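Siston Table Display Set — Set-up Guide

Section 4. Preparing the table and hanging the cloth

Read this section to the end before you open the bag with the clips. The work takes about 40 minutes for one person.

Choose a table with a flat wooden top and without varnish that is still fresh. 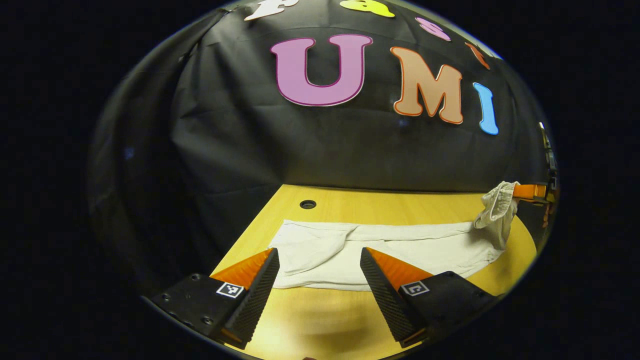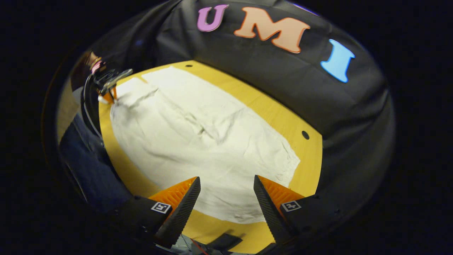

4.1 Before you start

You need the rear rail, two side rails, the backdrop, eight clips and a dry duster. The long rail is 750 mm. If your rail is shorter, you have the Eltness model, and you must follow Section 5.

4.2 Fixing the rails

1. Wipe the table top and let it dry fully.
2. Put the long rail along the rear edge. The printed arrow must point up.
3. Turn both clamps by hand until they stop. Do not use pliers.
4. Push the side rails into the corner joints. You will hear a click on each side.

CAUTION: The clamps can mark soft wood. Put the felt pads (part 416) between clamp and table.

4.3 Hanging the backdrop

5. Unfold the cloth on a clean floor and find the side with the sewn loops.
6. Begin at the middle of the rear rail and work to the left, then to the right.
7. Close one clip at each loop. Do not pull the cloth tight — the seams can open.

Note: Small folds from the packing will go away by themselves after some days. Do not iron the cloth when it hangs on the rails.

4.4 Attaching letters

8. Press each letter on the cloth with the flat hand for ten seconds.
9. To take it off, lift it from the lower corner, slowly.

CAUTION: Small letters are not suitable for children under three years.

Spare clips and pads can be ordered from Drendotura. Please write the part number on the order, and the colour of your rails.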